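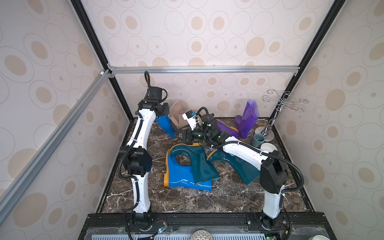

Gummistiefel und Kleinkram auf dunkelbraunem Marmor, zwei weiße Roboterarme darüber

Nach drei Jahren nur Nymphe habe ich im Februar endlich angefangen, auf Äschen mit der Trockenfliege zu fischen, und ich bin komplett hin und weg. Ein kleiner Thread für alle, die im Winter sonst nur Schnüre putzen.

Die Stelness hat unterhalb von Domencombe eine lange, ruhige Rinne, kaum hüfttief, feiner Kies. Mittags zwischen zwölf und zwei schlüpfen da winzige Eintagsfliegen, und dann geht es los: Ring neben Ring neben Ring!

Erster Tag: alles falsch. Vorfach zu dick, Fliege zu groß, und ich stand mitten in der Rinne, in der die Fische stehen wollten. Trotzdem bester Schneidertag seit Langem.

Lies Visser hat mir dann eine Dose mit CDC-Mustern in Größe 16 in die Hand gedrückt. Graubrauner Körper, ein Büschel Entenbürzel, fertig. Mehr Material ist da nicht dran, und die Dinger schwimmen wie Korken (solange man kein Fett draufschmiert, das verklebt die Federn).

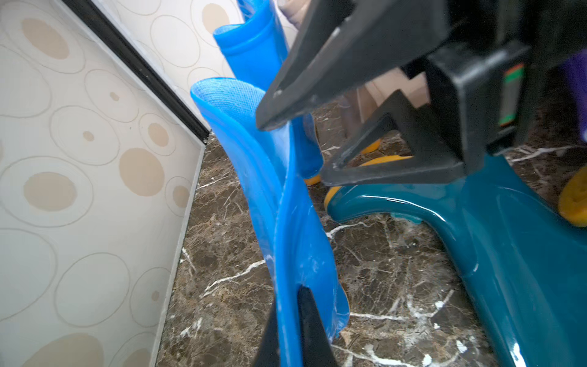
Was bei mir den Unterschied gemacht hat: die Spitze um 80 cm verlängern und schräg stromab werfen. Die Äsche sieht zuerst die Fliege und erst danach das Vorfach. Beim Anhieb kurz warten - ich war jedes Mal zu schnell und habe die ersten vier verpasst.

Die fünfte hing. 41 cm, eine Fahne wie ein Segel, lila und rot gesprenkelt. Im Wasser abgehakt, einmal geguckt, weg war sie. Mir haben noch auf dem Heimweg die Knie gezittert :)

Rute ist übrigens die alte Markov in Klasse 4, etwas weich für Wind, aber für so feine Spitzen ein Traum. Am Hattar würde ich damit keine zehn Minuten glücklich, da bläst es immer.

Inzwischen war ich sechs Mal dort und habe jedes Mal etwas Neues gesehen. Gestern stiegen sie nur direkt an der Schaumkante, keinen halben Meter daneben. Warum? Keine Ahnung, herrlich!

Wer von euch fischt im Winter auch trocken? Und was bindet ihr, wenn sie die kleinen Zuckmücken nehmen und alles andere ignorieren? Schickt gern Muster, mein Bindestock steht bereit.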